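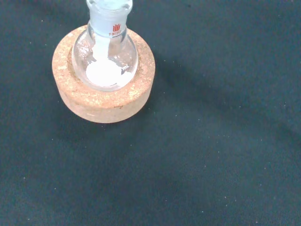
White powder at the bottom of a small flask, seated in its cork ring.

Teaching benches at Vukmont reopened on 19th February, and a good many of us wandered in to see the glassware out again.

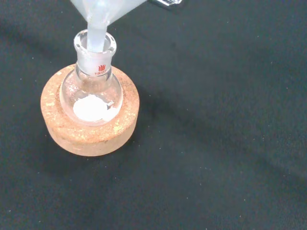
A funnel in the neck of the flask.

Marlies Kälin has 15 newcomers this term – a lovely, chatty bunch – and she's starting them on weighing and pouring powders.

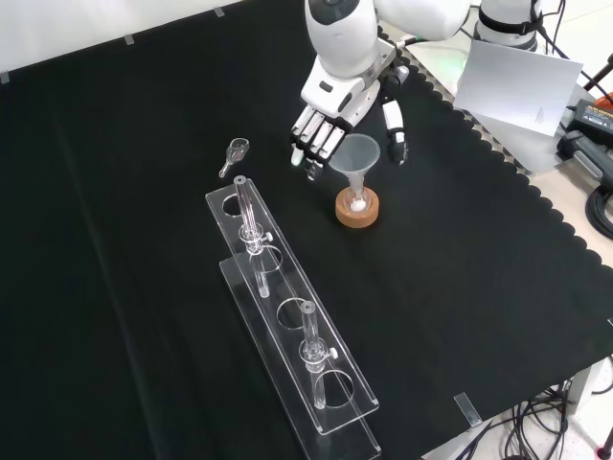

The clear rack on its black cloth, with a funnel close by.

Places for June are open too, so do ask at the front desk!
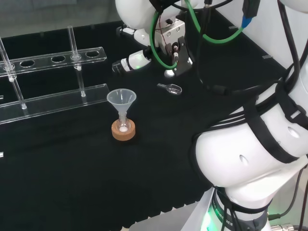 Wiebke Kröger

Bring your own notebook, please, and a little patience with the parking.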